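The small pleasure of a gear that fits

I came to gears late, by way of a broken clock radio and a long wet September when I had run out of excuses not to tidy the shed. Inside the radio was a tiny train of wheels, and I sat on an upturned crate turning them with my thumb until my tea went cold. I never did fix the radio (sorry, Mum), but I've been fiddling with gears ever since, and my kitchen drawer now holds more of them than teaspoons.

If you've never put together a simple gear set on the table, I can't recommend it enough! You want a flat plate to work on, a handful of small metal gears and something dark and soft underneath. I used to do it straight on the worktop, which meant chasing things under the fridge. A dark mat changed my life. Silver shows up on it beautifully, nothing skids, and if a gear goes over the edge of the plate it just sits there waiting for you.

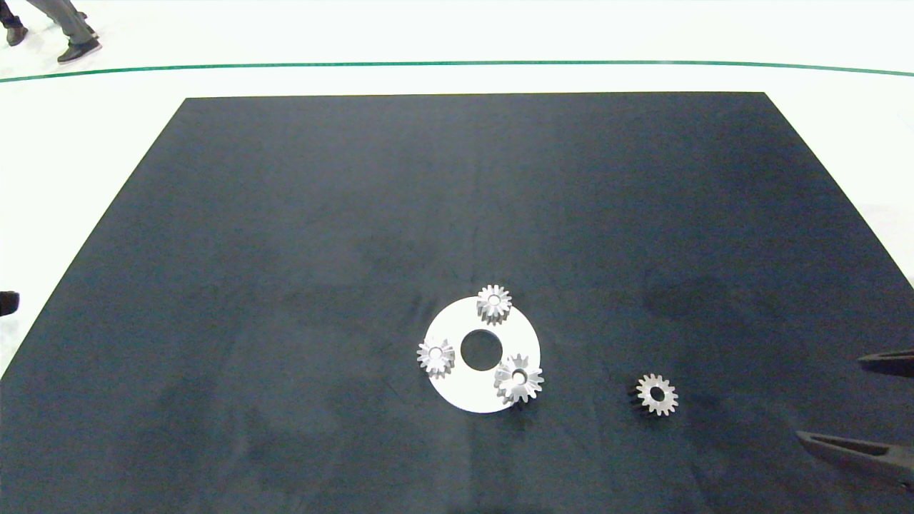
Do the gears have to match before you start?

The teeth do, or they won't mesh. Gears can be different sizes and still run together perfectly well, so long as the teeth are the same size and shape. Roll two of them against each other between your fingers first and you'll feel straight away if something is wrong, because it goes lumpy.

The person who taught me that was Hatem Sqalli, who ran an evening class I went to in a room above the Condance dance school. We did our sums to the sound of tap shoes. Hatem had a biscuit tin of odd gears, and he would tip it out in front of you and say "find me 3 that like each other", and then go off and make the coffee. It took me the whole of the first evening. I had pairs that ran like butter and then a third that locked the lot solid, and I remember being really quite cross with a piece of metal the size of a coat button.

What he was leading us up to was the planetary set, and that's still my favourite thing to build. You have one gear in the middle, the sun, and smaller ones spaced evenly round it, the planets, and then a big ring with teeth on the inside that goes round the whole family. Hold the ring still, turn the sun, and the planets walk round it. It's a lovely thing to watch. I've made grown adults put their phones down with one of those.

The spacing is where most people come unstuck. With three planets you want them a third of a turn apart, and the temptation is to drop them in by eye and hope. I do lay mine out by eye, I admit, but only to get a feel for it, and then I nudge each one until the teeth find their gaps. Never push. If a gear won't go down, lift it off, turn it by a tooth and try again, and nine times out of ten it sits itself down as if it had meant to all along.

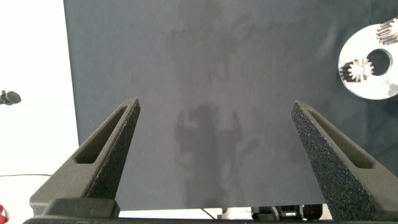 Patience is a lot of it, and so is decent light. I had a lamp behind my shoulder for years and spent every evening working in my own shadow, wondering why I kept dropping things. Move the lamp to the front, a bit off to one side, and the teeth catch a bright edge that makes them so much easier to line up.

As for buying them, I'd start small. My first proper set was an Erkton one, second-hand, with 5 gears in a freezer bag and no instructions at all, and it kept me happy for a winter. Later I got ambitious and sent off for a Setis ring, which arrived with the wrong number of teeth, and the man at the shop on Farouk Street swapped it without a murmur. I've since met a collector who has 3,000 gears, all sorted into jam jars by tooth count, and I can't decide whether I'm horrified or jealous. (Jealous.)

Cleaning is easy enough. An old toothbrush gets the fluff out from between the teeth, and a dab of light oil on the bore is plenty. Lay everything out on the mat before you begin, have a spare gear within reach, and keep the cat in another room. 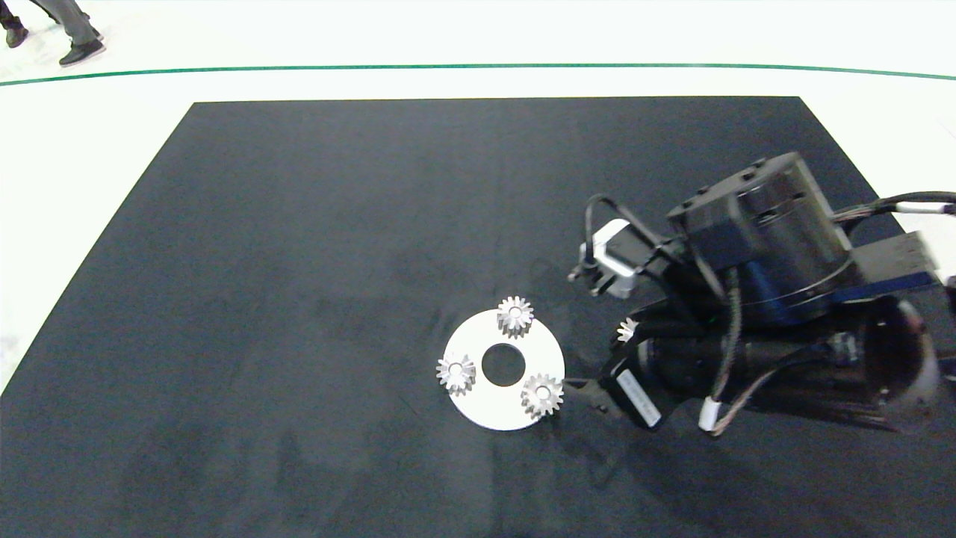 Three small gears laid out round the hole in a white disc.

I still have the clock radio, by the way. It lives on the shed windowsill with its back off, and 2 of its wheels have gone into something else, a sort of hand-cranked nutmeg grinder that I haven't quite got working yet.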